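Preverley Community Boards > Home & Family > Moving, Renting & Roommates

Thread: Splitting rent when the bedrooms aren't the same size

clistus_k
Apr 25, 2022
So four of us are taking over a house on Duan Street starting in June and we cannot agree on the rent split. Two of the bedrooms are upstairs and big, one is downstairs and medium, and then there's the back room, which used to be a porch before somebody put walls on it. Total is a bit over what we're each paying now if you divide it evenly, which would come to 533 a person. My friend who'd be in the porch room says no way is she paying 533 for a room with a slanted floor and I kinda see her point? But the guy in the biggest room says everybody uses the same kitchen and the same bathroom so even is even.

How have you all done this without it turning into a whole thing?

groria
Oh boy, I've lived this. We did it by square feet and it was a disaster, mostly because we argued for a week over whether closets count. (They do. I will die on this hill.) The girl with the tiny room ended up paying so little that she got weird about using the living room, like she hadn't earned it. She'd eat standing up in the kitchen! We finally bumped her rent up a little, at HER request, and everything calmed down.

So my advice is don't go purely by square feet. Treat half the rent as the shared stuff and split that evenly, then split the other half by room.

tallboy_den
I'm with the guy in the big room, sorry. Even split, draw straws for rooms, swap halfway through the lease if people are mad. You're renting a house together, you're not buying land.

groria
Have you ever swapped rooms halfway through a lease? I have. Two full days of hauling mattresses past each other on the stairs and I still haven't found my good lamp.

tallboy_den
Sounds like a lamp problem to me.

Wekesa Shirima
We used the bidding method in our last place and I loved it so much I've been boring people with it ever since. Everybody writes down, in private, what they'd pay for each room, and your numbers have to add up to the full rent. Then you give the rooms out so the total of the winning bids is as high as you can get it, and whatever is left over above the actual rent gets knocked off evenly for all of you.

What surprised me was how different people's numbers were. I wanted the room by the street because I like hearing people go by, and my roommate would have paid extra to be anywhere else. Neither of us had said so out loud. We'd each been politely assuming the other one wanted the quiet room!

We did it at the kitchen table in one evening, typed everybody's bids into a plain spreadsheet, and the arguing stopped right there. It took maybe one pot of coffee and a bag of those orange peanut butter crackers.

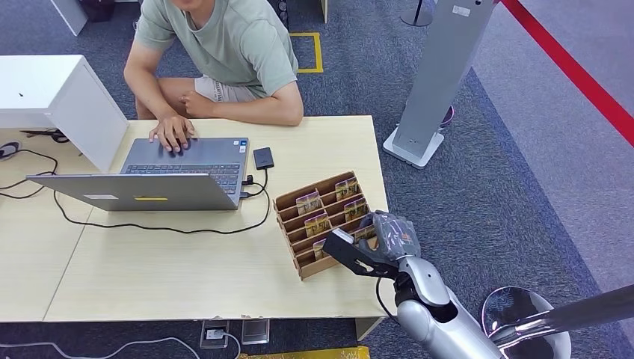 What if two people put down the same bid for the same room?

Flip a coin for it, then give the loser their next best room and check that the total still comes out as high as it can. When it was tied in our place, the two totals matched too, so the coin really was all we needed.

clistus_k
Ooh, okay, I like that. What did you do about somebody lowballing every room though? I can absolutely picture one of us doing that. (Love him, but he returns things to the store after using them.)

Wekesa Shirima
He can't! Your bids have to add up to the whole rent, so if he goes low on one room he has to go high on another. That's the part that sold me. He can still try to get clever and guess what everyone else will put, but if he guesses wrong he's stuck with the porch at a price he picked himself.

marjie in the valley
Late thirties person here who has rented with, oh lord, a lot of people. The bidding thing is fine if all four of you make similar money. If one of you is on a waitress's hours and another has a salaried job, the salaried one gets the best room every time and everyone calls it fair. I did two years in a basement that way and I was NOT calling it fair by the end.

Wekesa Shirima
That's a good point and I don't have a great answer. In our house we were all about equally broke.

marjie in the valley
Ha! The golden age.

tallboy_den
Still saying straws.

pb_and_jean
A few things from somebody who got burned, and these matter more than the formula:

Figure out the utilities separately. Our porch room had no vent, so she ran a space heater from fall to spring, and the electric bill went up by 60 bucks a month. She was paying less rent for the bad room and then we were all paying for the heater. There were words. There was also a note on the fridge, and then a note about the note.

Settle parking at the same time as rooms. If there are four of you and a driveway that fits two cars, a spot is worth real money.

And ask the landlord if that back room is a legal bedroom before you put anyone's name on it. Ours wasn't.

clistus_k
Wait, what happened when it wasn't legal?

pb_and_jean
The landlord had to stop renting it as a bedroom, so the three of us who were left had to cover the difference until the lease ran out. The girl from the porch moved in with her sister. I'd go look at the window in there. Ours was painted shut, and I'm told you're supposed to be able to climb out of it.

clistus_k
Ugh. I'm pretty sure there's just the one window and I don't remember it having a handle. Going to email the property people tonight and ask.

groria
Get it in writing!! Email is good, a phone call is useless later on.

tallboy_den
Okay, I'll give you that one, check the window before the straws.

clistus_k
Update: they wrote back already. The back room is listed as a "bonus room" on the lease paperwork, so, not a bedroom. My friend is now saying she'd take the downstairs one and the biggest-room guy is saying he might know a couple who'd share upstairs. So that's a fifth person and we get to start all over again. Wekesa, can the bidding thing handle a couple in one room?

Wekesa Shirima
Sort of. Have them bid together as one for the bedroom part, but I'd take the kitchen and bathroom share out first and charge that per person, like groria said. Two people is two people's worth of dishes.

groria
Two people's worth of showers, too. Ask me how I know.

clistus_k
I'm scared to. Okay, house meeting tomorrow, I'm bringing the crackers.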